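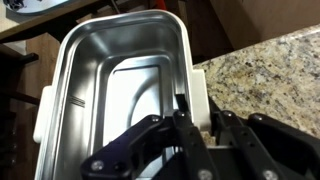 Wrist view, steel basin, gripper tip just inside the right wall.

Look at the floor of that basin and tell me where the bottom is. I mean from pixels. The big curved streak across the panel is a reflection, it slides when the wrist moves, and a matcher will happily give you depth for it. Wrong depth, very confident. That's my whole complaint about how we build manipulation stacks right now and I'll try to get it down before the next build finishes.

We spent most of April on perception for shiny things. Tarar, our depth cleanup module, got retrained on 2,650 wrist frames, up from 2,000. Numbers got better. Steel still lies. Of the aborted runs I went thru by hand, 294 were the same story: planner gets a phantom surface inside the container, decides there's no room, quits. Or the other way, a hole where the wall is, and then you hear it.

Everybody's answer is more frames. I don't buy it. The white rim is easy. Matte-ish, thick, good edges against the granite. Side handles, easy too. So fit the rim, fit the handles, get a pose for the whole appliance and stop asking the camera about the inside of a mirror. Go in slow, let the arm feel the wall. Guarded move, old as dirt, works.

Trouble is our tooling hates this. Celon (the planner) wants one occupancy grid, every cell full or empty. No way to say "don't know, go gently." I've asked for an unknown cost twice. What I got was a threshold slider. A slider! Set it at 30 and the basin fills up with junk, drop it and the wall goes away.

And the speckled granite, which people worry about, is the best thing in view. Texture everywhere, stereo loves it. Yet the demo clips we send to Plonport are all plain tables and cardboard boxes. Kitchens are steel and dark wood cabinets, you don't get to pick.

Two things I'd change tommorow. Carry uncertainty all the way to the controller, don't flatten it at the grid. And log contact next to depth in Trarden, same timeline, so when they disagree I can see who was right without opening three windows and lining up timestamps by eye.

Build's done. More on the controller side next time, the force limits are thier own mess.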